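March, early, kitchen still dark

Up before the alarm. Coffee first, then laundry, then the rest. Writing this standing up so it will be short (it won't).

The towels. Twelve of them came out of the dryer last night and I left them in the basket like an idiot, so now they have that slept-in look. Rawiri Tapsell has the downstairs room from next week and I told him there'd be clean linens, proper ones, folded. He didn't ask for folded. I said it anyway. Why do I say these things.

Did the whites first. Fine. Boring. The blue ones are thinner than I remember, one has a hole near the hem you could put a thumb through. Rag pile. Wrote TOWELS on the shopping list and then under it "not the cheap ones" which I'll ignore when I'm in the store.

Then the orange. I love the orange ones, always have, they were from the Durine place by the lake, 22 dollars for a pair back then and I thought that was robbery. Still fuzzy after all these years. They don't fold nice though. Too thick at the hem, the woven band part goes stiff and pulls the corner off to one side. You get it in thirds and it slides open again.

Tried it on the bed, tried it on my knee. Needs a flat surface, a big one. The green cloth is good for that, terry sort of grabs it a little. Dropped one down and just looked at it for a minute. Coffee going cold.

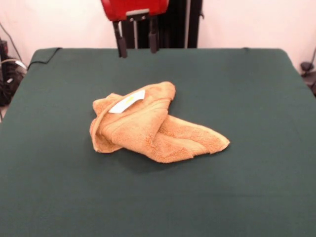 Later, after lunch

OK so. One corner sticking way out to the right, the rest in a heap on the left. Found the corner, that's the trick, always find the pointy one first and follow the band along. Shook it out, laid it flat, smoothed from the middle. Long sides in, then over, then over agian. Held, more or less. Stacked it with its twin and put something heavy on top. (The Clalwood cookbook. Finally useful.)

Mom's way was different, she did hers in halves and halves and halves until it was a brick. I never got the edges to meet like hers. She'd hold the towel under her chin for the first fold and talk through her teeth the whole time.

Called the Tesfamariam office about the water bill, on hold 33 minutes, then cut off. Will try again tomorow. Forgot to eat anything but toast.

Still to do before Rawiri:
pillowcases, the nice ones, wherever they went
lightbulb in the hall
clear my junk off his closet shelf
move the Veltero boxes, or at least push them against the wall so he can get to the window
find the second key

Evening

Shelf is done. All the towels up there now, whites at the bottom, blue in the middle, orange on top where I can see them. Stack leans a bit to the left. Leaving it.

Rag pile bigger than planned, two more blue ones went in once I held them up to the light. Cut one into squares for the windows. Lint all over my black sweater, the arms especially, will have to do another wash just for that.

Hall bulb is the wrong size. Of course. Closet shelf maybe tomorrow, boxes maybe tomorrow, my back says tomorrow. Key was in the blue coat pocket. Bed.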